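Newsletters > October > Flowers and Table

Three little vases and a bare table

10/8/19
By the Findari newsletter desk

I have been meaning to write about small vases since June, and now it's October and I'm finally sitting down to do it with tulips, of all things!
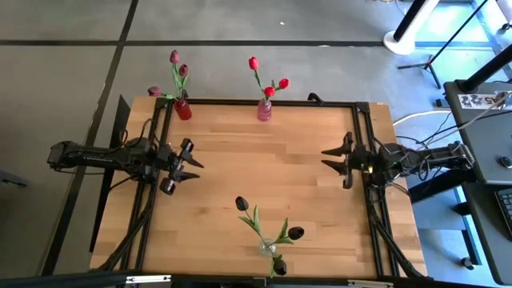 Why I've gone off the big bouquet

For years I did the same as everyone else. I'd buy the fattest bunch I could carry, plonk the lot in my one large vase and put it bang in the middle of the table, where it stayed until somebody wanted to eat and it had to be moved to the floor (and then kicked over, usually by me). Small vases have cured me of that. You can have a few stems in each, put them towards the far side or off in a corner, and the middle of the table is still yours for plates and elbows.

Tulips suit this way of doing things very well. Three dark burgundy ones in a short red glass cylinder is plenty, and I do love dark on dark like that – the flowers and the vase sort of melt into each other and the green leaves do all the shouting. One stem stands up tall, the next sits a bit lower, and the third goes wandering off to the side. I used to fight the droopers. I'd wrap them in newspaper overnight and stand them in the sink up to their necks, and by teatime the next day they'd be leaning again. Now I leave them be and turn the vase so they lean somewhere useful.

The other thing I'd say is don't buy a matching set. A squat red one and a taller, paler pink one you can see the light through will get along fine, and the difference in height does half the arranging for you. I found a lovely pink glass one in Botha for 4 pounds, with a chip on the base that you'd never spot, and it's been in use nearly every week.

Pale wood is a help too. My own table is dark and eats everything you put on it, so I get very jealous of those light butcher-block tops with the strips showing. If yours is oiled, do put something under the vase while you're filling it. I've sanded out one ring this year and I'm not keen to do another.

A few bits from my own kitchen

Cut the stems shorter than you think. Tulips carry on growing in the vase, and what looked neat on the first evening will be all over the place by the weekend. I only put a couple of inches of cold water in and top it up when I'm doing the washing-up. Keep them away from the fruit bowl and off the windowsill if it gets the sun.

As for getting hold of them at this time of year, the stall at Prutau had some last week, more than I'd pay in spring but I caved. If you'd sooner grow your own, the Drutitz bulb catalogue is out and runs to 191 varieties. I have circled 6 very dark ones and I haven't got room for any of them. Bulbs can wait until November, so there's time to dither.

Comments

Been using old mustard jars for this, they work a treat. Labels come off with cooking oil.

I'm 74 and have never once got a tulip to stand up straight, so thank you for letting me off the hook!

Does the red glass make the water look murky? Mine always seems to need changing and then I tip it out and it's perfectly clear.

Went to Prutau on Saturday and the tulips had all gone. Came home with chrysanths instead.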